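Bring back the long table

Posted 10/28/22

Quick one because I'm meant to be somewhere at six. But it has been bugging me all week.

Kemville library took out its long table. The big one in the back room, by the radiators. In its place, pods. Little booths with a high padded wall on three sides and a socket. You sit in one and you can see your own knees and a leaflet about the booking system.

I hate them. There, said it.

I wrote most of a dissertation at that table. Also three job applications and one very long letter to a landlord. I didn't know a single person there by name for the first year, and it was still the least lonely place in town. Someone would be doing a crossword. Someone would be marking. A lad with a chemistry book who sighed like a horse. You'd push your papers up a bit when somebody sat down, they'd nod, that was the whole conversation. Lovely.

The council line is that people want privacy and people want sockets. Fine. I want a socket too. You can put sockets in a table. Lorkel, the café on the corner, has done it for years, a strip down the middle, and they sell soup as well.

And the pods have to be booked. 2 hours at a time, online, with your card number, and if you're 15 minutes late it goes to the next person. Who is this for? Not the man who comes in to read the paper when his flat's cold. Not anyone who just turns up. A table doesn't ask you when you're leaving.

I did ask how many people answered the survey. 321, apparently. Held in April, on the website, which is where you'd find the people who like booking things on websites. The regulars in the back room never saw it. I was in there most days and I never saw it ethier.

There's a bigger grumble under this one. Everywhere shared is being chopped up into ones. Single seats on the new buses. Stools facing the window in every sandwich shop. Benches with an armrest in the middle so you can't lie down, and can't really sit next to somebody you like. Each of those has some small reason behind it and I could probably be talked round on each. Put together, they make a town where you can go out all day and never have to shift your bag for anyone.

Shifting your bag is good for you. I really think that. It's tiny practice at living with other people. You learn how much room you take up. You learn that the person humming will stop if you look over once, or won't, and you'll survive it.

Yes, tables get hogged. Yes, somebody always eats an egg. I've sat next to the egg. Nearly 40 minutes of it, once. I would still rather have the egg than the padded wall.

Wood, if anyone's asking what sort. Plain, pale, wide enough that two people opposite can both spread out and not bump.
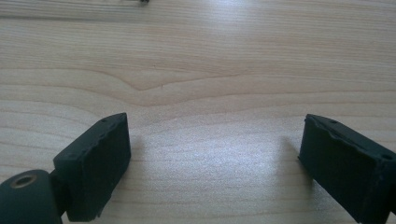
Zübeyde Gündoğdu thinks I'm being sentimental, and told me so at some length: she could never concentrate at the old table, she felt watched the entire time, and the pods are the first seat in that building where she has finished a chapter in one go. Why should she have to practise living with other people when she's got an exam?

Fair. I haven't got a great answer to that. Keep a few pods, then. Keep four, put them upstairs where it's quiet anyway. But give us the back room. One table, sockets down the middle, no booking, first come first sat. The old one is supposed to be in storage so it needn't even cost much, just a van and a couple of people with decent backs.

Comments to the library go in the box by the front desk untill the end of next month. Paper ones. Please use it, I've done mine.

Right, coat, keys, late.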